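The Basket Makers of Clotham Are Busy Again

Walk down the hill into Clotham on market morning and you'll smell the willow before you see it. It comes in damp bundles, green and a little sour, stacked against the wall of the old feed store where the weaving school now meets. I went for an afternoon and stayed three days!

The town once lived off its baskets. Farms for miles wanted them for apples, eggs, eels and laundry, and a good weaver could finish several before supper. Then came cardboard and cheap crates, and by the time the last workshop shut its doors, most of the patterns lived only in the hands of people who had stopped using them.

What brought them back was a class with 15 places. It filled in an afternoon. The next one had a waiting list of 106, and people were driving over from Zaltthorpe with their own knives and a packed lunch.

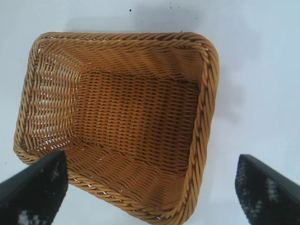 By Na-rae Byun
October 2025

The first thing you learn is that the base decides everything. Get it crooked and the sides will lean, however much you coax them later. Mine leaned. My teacher turned it around on the bench, hummed, and told me to keep going – she has kept her own first basket for years and stores onions in it.

Then come the stakes, the uprights that the weavers pass in front of and behind, row after row. There's a rhythm to it that I loved from the first hour. The room goes quiet, then somebody tells a long story about a goat, and your hands carry on without you.

The border is where beginners panic (I certainly did). Every loose end has to be bent down and tucked under its neighbors in the right order, and if you lose your place you have to back up and find it again. When the last one slid home I may have cheered.

The school grows almost 700 bundles of willow a year in the wet field behind the church, and still buys more. In August a group went to Bragança to trade methods with weavers there, who work in split chestnut. They came home with sore thumbs and a new way of fixing handles – and a suitcase that was mostly wood.

Beginner classes run again after the winter cutting. Bring an apron, and a cushion for the stool.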